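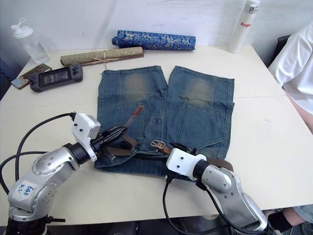

Canela Control Stack: Frequently Asked Questions
Last updated February 16, 2026. Page maintained by Şengül Uçar, Lorkton.

What does Canela control?
Two arms, each with a parallel gripper and a wrist camera, plus one head camera. Planning for both arms happens in a single process. Cloth and strap tasks are the main targets.

What rate does the controller run at?
The joint loop runs at 200 Hz. The policy issues new targets at some 33 Hz and the controller interpolates between them. Set policy_rate in the arm profile to change this.

Why does the cloth segmenter drop masks while an arm is moving?
Wrist views smear during fast motion. Frames above the blur threshold are discarded and the last good mask is held for up to 4 frames. If the mask still drops, lower the wrist velocity limit before you touch the threshold. 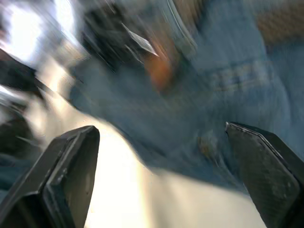
Can I use the head camera only?
Yes. Set wrist_fusion to off. Expect poorer grasp points on hems and belt tips, which the grippers often hide from the head view.

How are hem edges found?
The Bachmann edge module fits a line to the fabric boundary and checks it against nearby topstitching. Pale tabletops give good contrast with denim. For light-coloured garments, raise edge_gain to 2.

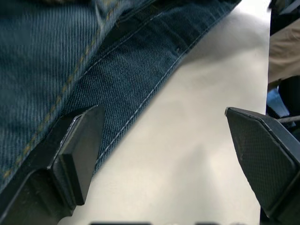
Wrist view, gripper open, denim hem at the left finger.

Is the Prestport planner still supported?
Until April. Existing configuration files load without changes, but new grasp primitives won't be back-ported.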